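Tabletop pool: setup and care
Speaker notes, Hafþór Ravn, Kikthorpe games evening

Slide 1. Start with scale. A miniature table punishes small errors in leveling more than a full-size one. Pass the level around before saying anything else.

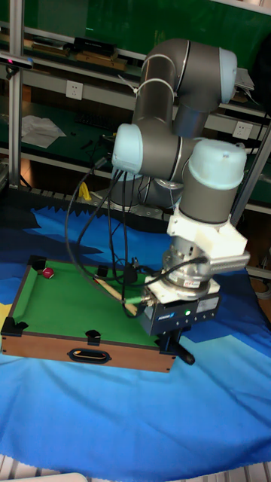
Does a cloth under the table affect play? A thin flat cloth has little effect, but a fold under one corner will tilt the bed and pull slow balls toward the low side.

Slide 2. Leveling. Place the level lengthwise, then crosswise, then on both diagonals. Shim with card. Recheck after moving the table -- carrying it by the handle cutout shifts the shims every time.

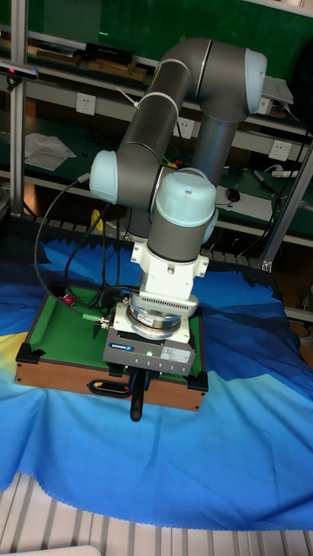
Next, the felt. Brush in one direction only, from the far side to the near side. No water. Chalk dust comes out with a soft brush and light tapping. Mention the Risance brush (158 mm, fits between the pockets).

Slide 3. The cue. Check straightness by rolling it on a hard surface. Short cues need a short bridge and a low butt. 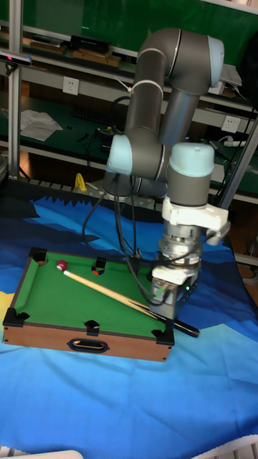

Grip pressure should stay constant through the stroke. Have Myung-ja Hwang demonstrate, two strokes, no commentary. Then questions. Stop at 70 minutes.

Related items
Felt replacement on small tables
Pocket liners: glue or staples
Storing short cues
Notes from the January session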